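Asking Prices and School Distance in the Lanstead Housing Market
Project report, Torquil Munro
Submitted Fri 6 September 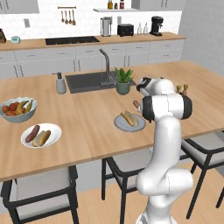 Figure 1. Rendered kitchen island with wooden countertop, fruit bowl and robot arm.

1. Introduction

Estate agents' listings often mention a nearby school in the first sentence. This project tests whether homes close to a secondary school in Lanstead are advertised at a higher price than similar homes further away, and whether the wording of the listing changes with distance. The work covers asking prices only. Sale prices are published too late to be matched with the listings used.

2. Data

Listings were collected from the public pages of two local agents, Kodon and Gowda, during August. The raw collection held 1,814 entries. Many were repeats of the same property after a price change, and others were garages, plots or retirement flats with an age limit. After these were removed, 433 listings remained.

For each listing the following were recorded: asking price, number of bedrooms, floor area where given, type of property, postcode and the full text of the description. Floor area was missing from many of the older terraced houses. No attempt was made to estimate it from the plans, and bedrooms were used as the measure of size throughout.

Walking distance to the nearest secondary school was worked out along footpaths and roads from the centre of the postcode. Straight-line distance was tried first and gave poor results on the Clirnton side of town, where the railway can only be crossed at the station bridge.

3. Method

Listings were placed in four distance bands. Within each band, prices were compared for homes of the same type and number of bedrooms. The median was used in place of the mean, as a few large detached houses would otherwise dominate the outer band.

Descriptions were searched for the words 'school', 'catchment' and 'walking distance'. A listing was marked as school-led if any of these appeared in its first two sentences. The search was run by script and a sample was then read by hand. The script wrongly marked several conversions of the old school building, and these were corrected.

4. Results

Three-bedroom semi-detached houses showed the clearest pattern. The median asking price fell with each band from the nearest to the third, then rose slightly in the fourth. The rise is explained by newer estates on the northern edge, which have larger plots and garages. Terraced houses showed a weaker fall. Flats showed none.

School-led wording was most common in the second band – close enough to claim the school, but outside the streets where local buyers would assume it. Kodon used such wording more often than Gowda in every band.

5. Limitations

The age and condition of each property were not recorded. The homes nearest the two older schools are mostly of one period, so part of the price difference may belong to the building and not to the school. Admission boundaries were also left out. They do not follow walking distance exactly, and a house in the first band may fall outside the catchment.

6. Further work

The same listings could be matched with sale prices once these are released. A second collection in a different season would show whether the wording changes near the admissions deadline.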